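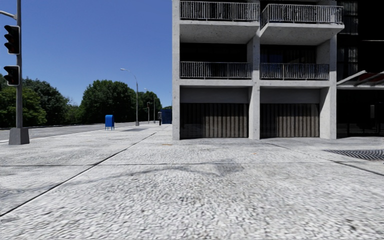 Footway Reinstatement: Frequently Asked Questions

Who is responsible for the footway after utility works?
The company that opened the surface is responsible for putting it back and for any defect that appears during the guarantee period. Skindarstead Highways inspects the result but does not carry out the repair.

How long does a temporary surface stay in place?
Up to 13 weeks on the Hotholm network. After that the permanent surface must be laid or an extension agreed in writing.

Will the new slabs match the old ones?
In most streets, yes. Exposed aggregate concrete is matched by mix and finish, but fresh concrete is paler than weathered concrete and the difference can take several winters to fade. A colour difference on its own is not treated as a defect.

Why are whole bays replaced when the trench was narrow?
Concrete footways are cast in bays between joints. A patch inside a bay tends to crack at its corners, so the bay is broken out to the nearest joint. Modular paving is different — individual units can be lifted and relaid.

What is the joint filler?
Expansion joints are filled with compressible board and sealed with Erix 44, a cold-applied sealant. Please keep prams, bicycles and ladders off the joint until the barriers have been removed.

Can I have my private forecourt done at the same time?
Not under our contract. You may appoint your own contractor, provided the boundary line is left undisturbed. Oláh Paving and other firms on the approved list may work next to the public footway without a separate supervision visit.

What counts as a trip hazard?
Report any sudden change in level, rocking slab or open joint. Reports are graded on site and dangerous defects are made safe first.

How do I report a problem?
Use the online form or ring extension 78 between 8 am and 4 pm. Give the street name and the nearest house number.

Is a deposit needed for a skip or scaffold?
Scaffold licences on the footway carry a deposit of £3000, returned after inspection. Skips must stand on the carriageway and are licensed separately.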